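Fludia erweitert Sortiment um Oberflächen in Marmor- und Terrazzo-Optik

Neue Kollektion Surnness ab sofort über den Fachhandel erhältlich

28. Februar 2022 -- Der Oberflächenhersteller Fludia bringt mit Surnness eine Kollektion für Tischplatten, Arbeitsflächen und Wandverkleidungen auf den Markt. Sie richtet sich an Tischlereien, Ladenbauer und Planungsbüros und umfasst 2 Produktlinien: eine mit Marmor-Dekoren für waagerechte Flächen und eine mit Terrazzo-Dekoren für Wände und Rückwände. Beide Linien lassen sich getrennt bestellen und frei miteinander kombinieren.

Die Entwicklung begann am Standort Urnov, wo Fludia seit mehreren Jahren Dekore für den Innenausbau zeichnet und bemustert. Insgesamt entstanden dort 136 Entwürfe, von denen ein kleiner Teil in die Serie übernommen wurde. Ausgewählt wurde gemeinsam mit Verarbeitern, die Musterplatten im eigenen Betrieb zuschneiden, bekanten und verkleben konnten.

"Unsere Kunden haben in den letzten Jahren immer wieder nach hellen Steindekoren gefragt, die auch auf einer großen Platte ruhig wirken", sagt Sandra Whitlock, Leiterin Produktentwicklung bei Fludia. "Bei Marmor fällt eine Wiederholung im Muster sofort auf. Wir haben deshalb den Rapport verlängert und die Aderung mehrfach überarbeitet."

Die Marmor-Linie setzt auf einen weißen Grund mit grauen und braunen Adern. Sie ist für Tische in Büros, Werkstätten, Laboren und Gastronomie vorgesehen. Die Terrazzo-Linie arbeitet mit bunten Einsprengseln auf weißem Grund und ist als dünnere Wandplatte lieferbar. Für beide gibt es passende Kantenbänder und Abschlussprofile.

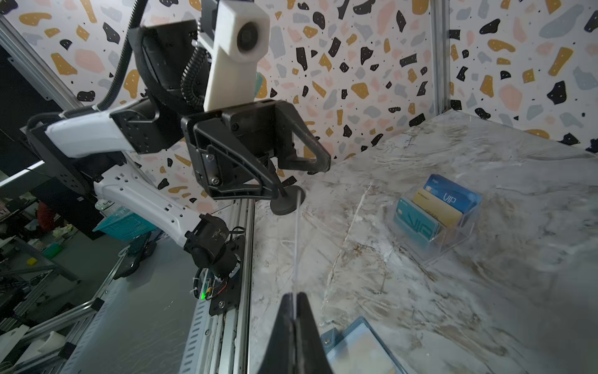
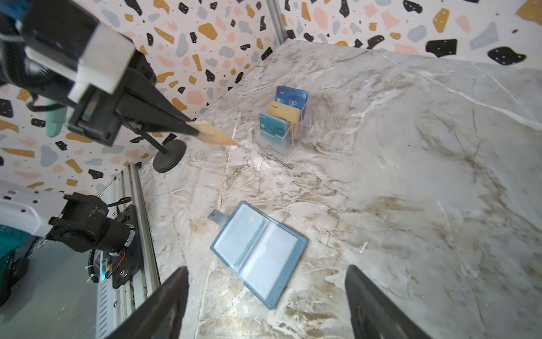

Tischfläche mit weißem Marmormuster.

Die Platten werden im Werk Marsden gefertigt. Fludia hat dort im November eine zweite Presse in Betrieb genommen und die Lagerfläche erweitert. Standardformate sollen damit innerhalb von zehn Werktagen beim Händler sein, Zuschnitte nach Maß benötigen etwas länger. Kleinmengen ab einer Platte sind möglich, ein Mindermengenzuschlag wird bis auf Weiteres nicht erhoben.

Vor der Markteinführung wurde die Kollektion bei Pilotkunden verlegt, überwiegend in Betriebskantinen und Ladengeschäften. Verbaut wurden dabei über 2.067 Quadratmeter. Rückmeldungen gab es vor allem zur Kantenverarbeitung. Das ursprünglich vorgesehene Kantenband ließ sich an engen Radien schlecht führen und wurde durch eine biegsamere Ausführung ersetzt. Auch die Schutzfolie ist inzwischen eine andere, sie lässt sich nach längerer Lagerung leichter abziehen.

"Für uns zählt, dass die Platte auf der Säge sauber bleibt und an der Kante nicht ausreißt", sagt Boonsong Jitpraphai, der mit seinem Betrieb an der Bemusterung beteiligt war. "Mit dem ersten Muster waren wir nicht zufrieden, mit dem zweiten schon."

Zur Reinigung genügen nach Angaben des Herstellers Wasser und ein mildes Spülmittel. Scheuernde Mittel sollten auf den matten Oberflächen nicht verwendet werden. Eine Pflegeanleitung liegt jeder Lieferung bei und kann von Verarbeitern an ihre Kunden weitergegeben werden.

Surnness ist zunächst bei 305 Fachhändlern verfügbar. Handmuster beider Linien können dort kostenlos angefordert werden, größere Musterplatten verleiht Fludia gegen eine Kaution. Die Texturen stehen Planern außerdem als Dateien für gängige Zeichenprogramme zur Verfügung. Preislisten erhalten Händler über den bekannten Zugang im Kundenportal.

Weitere Farbstellungen sind in Vorbereitung. Fenna Meijer, Vertriebsleiterin bei Fludia, rechnet damit, dass im Herbst zunächst ein dunkler Marmor folgt -- die Nachfrage komme hier hauptsächlich aus der Gastronomie. Über eine Terrazzo-Variante mit grauem Grund werde noch entschieden.

Über Fludia
Fludia entwickelt und fertigt Dekorplatten, Kanten und Profile für den Innenausbau. Das Unternehmen unterhält Standorte in Urnov und Marsden und beliefert Handel, Handwerk und Industrie.

Pressekontakt
Fludia, Unternehmenskommunikation
Kelly Tapley
Bildmaterial und Handmuster für Redaktionen auf Anfrage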